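食器を扱う双腕ロボットの作業ルールを、Dareoの運用担当者に聞いた。同社は9月、現場向けの手順書「Paltent」を改訂し、確認項目を76から77に増やした。

加わった1項目は、人の立ち入りに関するものだ。「腕が動いている間、足元も含めて可動範囲に入らない。以前は『手を出さない』としか書いておらず、足の位置は各自の判断でした」と担当者は話す。 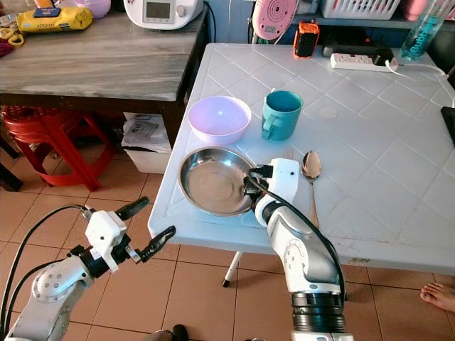
手順書では、作業を始める前の点検を5項目に絞っている。非常停止、指先の摩耗、ケーブルの取り回し、卓上の配線、床の障害物である。「項目が多いと、読まずに印だけ付ける人が出ます。朝の点検は声に出して、2人で行います」

速度の上限は食器の材質ごとに決めた。金属の皿は縁で滑りやすいため、最も遅い区分に入れている。つかみ損ねが4回続いたら、その日の設定では再開しない。記録を残し、別の担当者が指の開き幅を見直す。

卓の角も注意する場所だという。「縁が丸い台では、高さの基準をどこで取るかで値がずれます。基準は必ず天面の平らな部分で取る、と書きました」

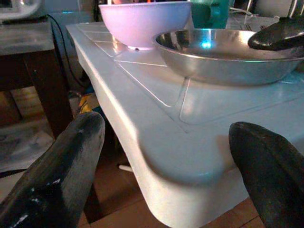
丸みのある卓の角と、手首側カメラに映るグリッパーの指

指先の交換時期については、部品を納めるHilaliaと協議を続けている。回数で区切る案と、見た目で判断する案があり、まだ決まっていない。「表面の傷み方は扱う物でかなり違います。当面は月曜に写真を撮り、前の週と比べます」

手順書は協力先のHaddadにも渡し、同じ様式で記録を付けてもらう。次の改訂では、停止後に腕へ近づいてよい条件を書き直す予定だ。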